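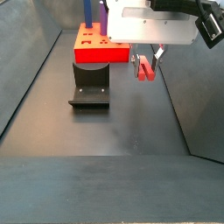 Section 11. Working Safely Around the Badovari Bench Cell

Please read this section all the way through before you run your first sorting routine, even if you have used other bench arms and feel you know the drill. It covers the house rules we ask every site to follow: how to lay out the cell, how to set the grip, who may reach inside and when, and what to write down afterward. Your own site may have stricter rules. If it does, follow those, and treat ours as the starting point.

11.1 Before you switch on

1. Walk once around the bench. Move coats, bags, coffee cups and loose tools out of the arm's reach, including the reach it has above the walls of the enclosure. The top is open, and people do forget that the arm comes in from up there.
2. Press the stop button and check that the Endora panel shows STOPPED. Release the button. Do this every morning and again after every change of operator, please, even on busy days.
3. Run your hand lightly along the cable (with the power off) and feel for nicks or flat spots. A cable that has been pinched once should be replaced, not taped.
4. Wipe the floor of the enclosure with a dry cloth. Do not use spray cleaners inside the cell.
5. Set the board down flat and try to rock it with one finger. If it rocks, lift it out, look underneath for crumbs or stray pieces, and try again.

Note: Boards from different kits have different cutouts and are not interchangeable in software. Check that the board name in Endora matches the board on the floor before you load a routine.

11.2 Setting grip force and speed

Grip force is the setting we get the most letters about, and most of them come from people who set it too high. The factory value is 400 on the Endora force scale, and it suits nearly all of the kit pieces. You may go lower as you please. Going higher needs the sign-off of whoever is responsible for the cell at your site, and the new value goes in the log.

1. Open the Endora panel and choose Tool, then Force.
2. Enter 400 and press Apply.
3. Place one piece by hand in the pickup spot, step back, and run Single Grip.
4. Watch the piece from outside the enclosure. It should stay at the same angle in the jaws for the whole lift.
5. If it slips, stop the arm, lower the speed first, and try again. Change the force only if a slower lift does not cure it.

Caution: Never steady a slipping piece with your fingers. Let it fall. The pieces are cheap and we are happy to send you more! 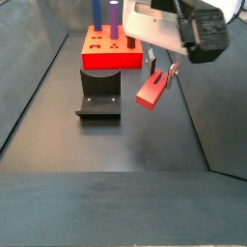

Clearance is the other thing to settle before you let a routine run on its own. We ask for a clear path between the pickup spot and the place where the piece goes down, checked with the piece in the jaws and not with the jaws empty, as a held piece sticks out farther than you would guess. Think also of pieces that are held at a slant, like the red one with the slot in its end, and measure from the lowest corner. Tall pegs standing in the board deserve the same attention. A routine that passed nicely over a short black peg may not pass over a blue or purple one, so run the clearance check again whenever you change which pegs are standing. The black holder at the front counts as an obstacle too, and it should be entered in Endora as one.

To run the clearance check:

1. Load the routine and set speed to Creep.
2. Put the tallest pieces you plan to use in the board.
3. Press and hold Step. The arm moves only while the button is held down.
4. Let go at once if anything comes close to touching, and add a waypoint above that spot.
5. Repeat from the start until the whole path runs with no stops, then save.

If Endora shows code 106 during the check, the arm has met resistance it did not expect. Clear the code only after you have found what it met. Clearing it and hoping for the best is how fingers get bent — ours at the Riihimäki workshop included.

11.3 Reaching into the cell

There is one rule here and we would like you to be a little stubborn about it. Hands go into the enclosure only when the arm is stopped and lifted clear, and when the person reaching in is the person who stopped it. If two of you are working together, agree out loud on who has the button. It feels silly for a day or so and then it becomes habit.

1. Press the stop button and wait for STOPPED on the panel.
2. Use the Park lever to bring the arm up and away from the board.
3. Say "hands in" so that the others at the bench can hear you.
4. Make your changes to the board.
5. Say "hands out," look once more for anything left behind, and release the button.

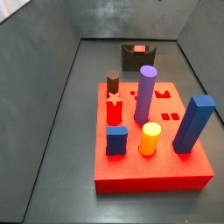 While you are in there, take the time to straighten what needs straightening. A leaning piece is best pulled out completely and set again, and pieces that stand shoulder to shoulder should be moved apart if the jaws have to come down between them. Small parts left on top of a holder or support block need to be put somewhere Endora knows about, or taken out of the cell altogether.

Note: Do not start a routine by resuming from the middle after you have moved pieces by hand. Always go back to the first step.

11.4 Records and upkeep

Keep a paper or digital log beside the cell. We ask for the following:

Operator's initials and start time
Board name
Force value, if it is anything other than 400
Any stop, with a few words on the cause
Any code shown on the panel

After 2,000 grip cycles, Endora will remind you to inspect the fingers. Tighten the joint screws with the small driver from the kit, look for play between the fingers, and compare the two sides. If one finger has worn more than the other, replace both. Order them as a pair from Kamasstead and keep the old set until the new one has passed Single Grip.

Routines saved before a finger change must go through the clearance check in 11.2 again before they are run at normal speed.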